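Keeping the Grippers in Service: A Conversation with Brenda Tapia

At the Warkbridge workshop of Zodetura, the day starts with a check of the hand-held grippers. Brenda Tapia, who has looked after the station for 2 years, arrives before the operators and works through the equipment in a fixed order. Her log of adjustments, repairs and replaced parts now holds 1,259 entries, and every new technician is asked to read the first 200.

"Most of what goes wrong is small," Ms. Tapia said. "A bolt backs out a quarter turn and the finger plate starts to lean. The operator feels it before I can see it, so I ask them to tell me right away, even in the middle of a job."

The station is used by two-handed operators, who hold one gripper in each hand and practice tasks with ordinary household items. The two grippers are serviced as a pair. When a finger plate is changed on one side, the plate on the other side is removed, inspected and refitted the same morning. Ms. Tapia introduced that rule after a period in which the left gripper was repaired three times and the right was left alone.

"They had drifted apart," she said. "The operator was pressing harder on one side to make up for it. We had written it down as a training problem, and it was a maintenance problem."

The closing test she uses is a plain one. An object is placed between the two grippers and held from both sides, and the operator reports whether the pressure feels even.

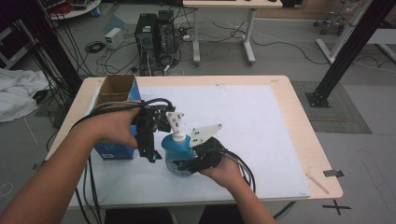 How often are the finger plates replaced?

"We go by wear and leave the calendar out of it. Each plate is checked every morning against a flat gauge, and if it rocks on the gauge or shows a crack near a bolt hole, it comes off. A set in daily use has usually lasted us nearly 11 weeks."

Replacement plates are supplied by Pliro, and a small stock is kept in a drawer marked with the date of delivery. Ms. Tapia prefers to fit plates from a single delivery together. She tightens the bolts by hand in two passes, marks each head with a paint pen, and looks at the marks again at midday.

Cables take up the larger share of her time. Mirta Retamal, the shift supervisor, began keeping a separate cable record in July, after two faults that had been blamed on the grippers were traced to connectors.

"We had a gripper apart on the bench for a whole afternoon," Ms. Retamal said. "The fault was at the plug. Now the cable is swapped first, and the gripper is opened only if the trouble stays."

The same record sets out how a cable should leave the gripper - with enough slack for the full reach of the arm, and no sharp bend at the housing. Operators are asked to pick up the gripper by its body and never by the cable.

The workshop plans to move to the Mtshali connector, which locks with a collar. Ms. Tapia has fitted one pair so far and has asked for a longer trial before the others are changed.

"I would like to see it through a busy month," she said. "The collar is stiff, and people are in a hurry at 5 o'clock."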